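Why Is My Parent Going on Dates?

by Itzel Solís

I was seven when my dad put on a clean shirt, combed his hair twice and told me he was going out for noodles with a lady named Aitana Moya. Noodles! Without me! I had a lot of questions, and I asked all of them through the bathroom door.

So let's talk about dating, the grown-up kind. A date is a plan two people make to spend time together and find out if they like each other in a romantic way. They might eat dinner, go bowling or walk around the lake and talk. Mostly they talk (I know, it sounds boring, but they seem to enjoy it).
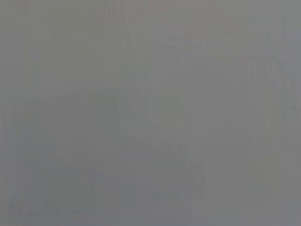

Some parents start dating after a divorce. Some start after a husband or wife has died, and some have been on their own since before you were born. Wanting company is a pretty normal thing to want. You have friends you love, and your parent loves you like crazy, and there can still be room for a different kind of company.

How do they meet? My dad met Aitana at a swim class. My neighbor Attila Szekeres met his girlfriend through a dating app, where grown-ups write a little about themselves and read what other people wrote. Those apps are for adults only, and even adults are supposed to be careful. They meet in a busy place the first time, and they tell a friend where they're going.

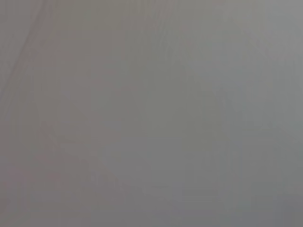
Soft, blurry gray.

Now for feelings. You might be excited, or mad, or you might feel nothing much and want to get back to your game. I was jealous for most of October! I also worried that liking Aitana would hurt my mom's feelings, until I told Mom about it in the car and she said I could like as many people as I wanted. I wish I'd asked her sooner.

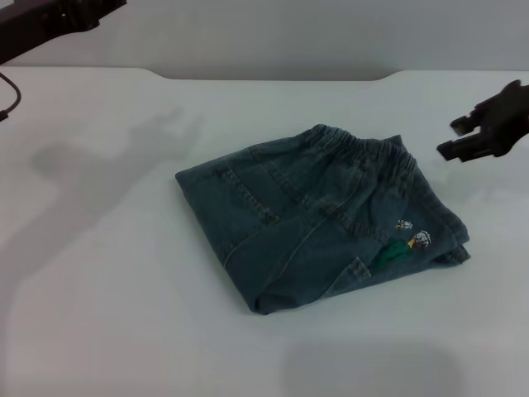 Do I have to like the person my parent is dating?
You don't have to like them right away, or ever. You do have to be polite, the same as with a new kid at your lunch table. If something about the person makes you feel scared or uncomfortable, tell your parent or another adult you trust, and keep telling until somebody listens.

One more thing. Lots of dates don't turn into anything. Two people have some soup, say good night and go home, and it's nobody's fault. If your parent seems a little sad afterward, you don't have to fix it. My dad and I used to play cards.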